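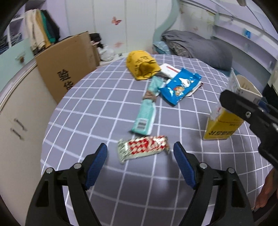 Snack table, gripper open over the checked packet. The pads are the dark blue ribbed ones.

fabera
Posted 13 December 2022
Club project update. We are collecting pick and place runs for the Sestengate student challenge, the one in March. The task is to sort mixed snack packaging with a two-finger gripper. We have 400 runs and want 700 before we train anything. Question for those who did it last year: is it worth keeping the shiny wrappers in?

d_sorensen
Keep them. The judges bring their own items and last year most of them were shiny. Our model had only seen matt boxes and it closed on the glare twice.

Rustad
I'd disagree. Get it working on cartons first, then add foil. You are mixing two problems and you won't know which one failed.

fabera
We did cartons in the autumn term. Grasping was fine. Small flat packets are where the fingers come down too high and pinch only the top of the wrapper.

leilani_r
Is the cloth staying the same for every run? A white grid is a very strong pattern. I would swap it for something plain for a third of them at least.

d_sorensen
Agree with Leilani on the cloth. Also move the packets between runs. Ours sat in the same places all week and the policy just learned the places.

fabera
We shuffle every 6 runs. Ignacio thinks that is enough, I don't.

ivillanueva
It is enough if you also change where you start from. Shuffling after each one doubles the time and we only have the evenings.

Rustad
Shuffle after each one. It takes ten seconds.

ivillanueva
It takes longer than that with soft bags, they slump and you have to set them again.

fabera
Will try every 2 and a plain cloth from tomorrow. Foil stays in. I'll post the grasp rates when we reach 700.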